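**Progress report to the Brirnness Fund - second half of the grant year**
2019-12-06

Dear Grażyna,

I'm so pleased to be writing this one. When I sent you the last report in April we had a leaking storeroom, a pile of shoeboxes and a lot of good intentions. Now we have a working oral history archive, and people in Brostham are using it. I'll go through what we promised in the application, more or less in the order you asked for, and then get to the bits that didn't go to plan.

## Recordings

We have now finished 135 interviews with people who worked at the Bárány cannery or grew up in the streets behind it. The oldest started on the pea line straight out of school and could still tell us which belt jammed in hot weather. We talked to fitters, label printers, truck drivers, two former nurses from the first aid room, and a good many people whose parents worked there and who remember mostly the smell (tomatoes in August, vinegar the rest of the year!).

Most interviews run a little over an hour. We started out doing them at the library, but the quiet room there sits under the heating pipes and you can hear them knocking on the early recordings. After that we went to people's homes whenever they were happy to have us, and the difference is huge. People get up in the middle of a sentence to fetch a pay slip or a wedding photo, and then you get another twenty minutes you would never have gotten otherwise.

Anikó Győri did all of the Hungarian-language interviews. These weren't in the original plan, and I'm very glad we added them. Several families came to Brostham for the cannery and spoke Hungarian on the night shift, and the words they used for the machines are a wonderful mix. Anikó is keeping a running list of them, which we'd like to print at the back of the booklet.

## Transcripts and scanning

Transcribing is slower than recording, as everyone warned us. Every interview has a short summary and a list of names and places. Full transcripts are complete for a little more than half. We changed our method in the summer: one person types, a second listens through with the text in front of them, and the speaker gets a printed copy to correct. The corrections have been a treat. One gentleman sent his back with four extra pages stapled on, all about the bowling league.

We have also scanned 409 photographs and papers lent by families. Originals go back within eight days, and so far we have kept to that every time. The labels are the weak spot. A lot of the group photos have only a first name or a nickname written on the back, so we've been taking prints along to interviews and asking.

## The Gikent visits

You asked in particular about schools. We ran two visits with the middle school in Gikent, and both went beautifully. Students heard short clips, read the matching transcript and then wrote questions for a former line supervisor, who came in and answered them. She was asked how she went to the bathroom if the belt never stopped, and gave a very full answer. The teachers would like us back next year with a longer session, and I've put bus costs in the draft budget for that.

## What we're behind on

- **The booklet.** The text is drafted, but the layout hasn't started. We lost our designer to a full-time job and have only just found another.
- **Permissions.** Eight speakers have agreed to be recorded but haven't decided whether their interviews can go online. We're leaving them off the website until they tell us, and we aren't pushing.
- **The storeroom.** The roof repair is done and the shelves are up. The humidity is still higher than I'd like, so the originals we own are staying at the library for now.
- **Booklet page plan.** We meant to settle the running order this fall and will do it in the new year, working on paper first with markers and sticky notes.

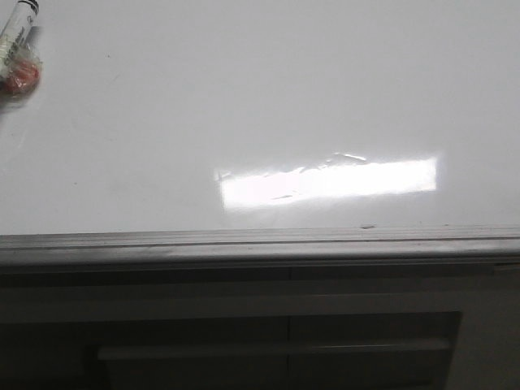 ## Money

Spending is close to the budget you approved. Travel came in under, mostly thanks to people sharing rides, and printing is unspent while we wait on the booklet. Transcription went over, and we covered the gap from travel, as we agreed on the phone. I'd like to ask formally to carry the printing money forward into next year. The full table and receipts will follow in a separate envelope.

## Next steps

We'll finish the remaining transcripts first, then hold a listening evening at the library so that speakers and their families can hear a selection before the website opens. You would be very welcome - there will be cake, and probably a few arguments over who is who in the 1960s picnic photos. I'll send the date as soon as the library confirms the room.

With warm thanks from all of us on the Bárány project team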